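Does a Shiny Floor Mean a Clean Floor?

Grown-ups say it all the time. "Ooh, look at that floor, it's so clean you could eat your dinner off it!" What they usually mean is that the floor is shiny. Shiny and clean sound like the same thing, and the people who sell floor polish would be very happy if you went on thinking so. Let's have a proper look before we agree with them.

What makes something shiny?

Light travels in straight lines. When it hits something, some of it bounces off. If the surface is very smooth, the light all bounces off in the same direction, a bit like a ball bouncing off a flat playground. If the surface is rough, the light bounces off every which way, like a ball on a pile of rocks.

A mirror is very smooth, so the light comes off it so neatly that you can see your own face. A glossy tile is smooth too, though less perfect than a mirror. You probably won't be able to count your teeth in it, but you will see a bright patch where the light from a lamp bounces up to your eyes. That bright patch is called glare.

Try walking across a shiny floor while watching one of those bright patches. It moves with you! The lamp hasn't budged. What has changed is where you are, so a different bit of floor is now in the right place to bounce the light to your eyes.

Why do tiles shine?

Many floor tiles are made of baked clay. Clay on its own is rather dull (think of a plant pot). To make a glossy one, the tile maker can cover it with a runny mixture called glaze and bake it in a very hot oven called a kiln. The glaze melts and then cools into a thin layer of glass. So when you walk on a glazed tile, you are really walking on glass, with clay underneath to hold it up. Other tiles have no glaze at all and are rubbed and rubbed until they are smooth enough to gleam.

Now for the important part. The shine belongs to the tile. It was there when the tile came out of the factory, before anybody had picked up a mop.

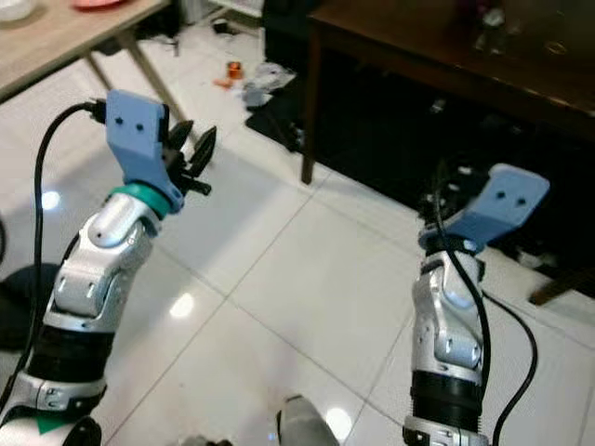 So could a floor be shiny and dirty at once? Yes, quite easily. Germs are far too small to see. A whole crowd of them could be sitting on a tile and the light would still bounce off it nicely. Thick dust or a muddy footprint will spoil the shine, so a dull patch on a glossy floor is a useful clue that something is there. A shiny patch is a much weaker clue. All it tells you is that there isn't enough dirt to see.

It works the other way round as well. A rough stone step that has just been scrubbed may be beautifully clean and look as dull as porridge.

The trouble with the lines

Between the tiles on a floor there are thin lines. The stuff in them is called grout. It starts as a powder, gets mixed with water into a paste, is pushed into the gaps and then goes hard. It stops water and crumbs from slipping down between the tiles.

Ordinary grout isn't smooth like glaze. It is full of tiny holes, and dirty water can soak into them. Often the lines sit a tiny bit lower than the tiles too, so a mop can slide straight over the top and leave the muck behind. If you want to know how well a floor has been looked after, ignore the gleam in the middle of the tiles and look at the lines.

Careful, though. Plenty of grout is grey on purpose. Grey lines don't prove that a floor is dirty any more than gleaming tiles prove that it is clean. A better question is whether the grey is the same everywhere. If the lines are pale in the corners and dark by the door, where all the feet go, you may be on to something.

White floors

Some people choose white tiles because they "look clean". Mud does show up very well on white, so you know when to fetch the mop. But spilled salt, flour and white chalk dust can hide on it, and they would stand out at once on a black floor. Every colour is good at hiding something.

What about the bottles?

We looked at the labels on two floor cleaners, Rikora and Meltance. Rikora promises "a shine you can trust". Trust to do what? It doesn't say. Meltance has a big gold star on the front with the words "37 times shinier". Shinier than what? Than it was before? Than a carpet? We turned the bottle round and read all the small print, and there was no answer there either. When a number turns up with nothing to compare it to, you are allowed to raise an eyebrow.

Some polishes leave a thin see-through layer on the floor. It fills in little scratches, and the light bounces off more neatly. If you put that layer on before washing the floor, you can trap the dirt underneath it. You'd have a shiny floor with old dirt sealed in.

Find out for yourself

Don't take our word for it. Ask a grown-up which floor you may use, and check that it's dry and that nobody will trip over you.

You need 3 white cotton pads, a little clean water and a torch.

First, stand up and look for the shiniest part of the floor. Dampen a pad, squeeze it out well and wipe it along the middle of one tile, ten times back and forth. Wipe the second pad along a line of grout in the same way. Use the third in a corner, where the mop might not reach. Put the pads side by side and see which is the darkest.

Next, make the room dim, put the torch on the floor and switch it on so that the beam skims along the tiles. Crouch down and look (at the floor, please, and not into the torch). Crumbs and hairs that you couldn't see before may now have long shadows.

Dry the floor afterwards with an old towel. A smooth tile with water on it is slippery, which is one more reason to be a bit suspicious of a floor that is gleaming more than usual. Wash your hands too, whatever colour the pads were.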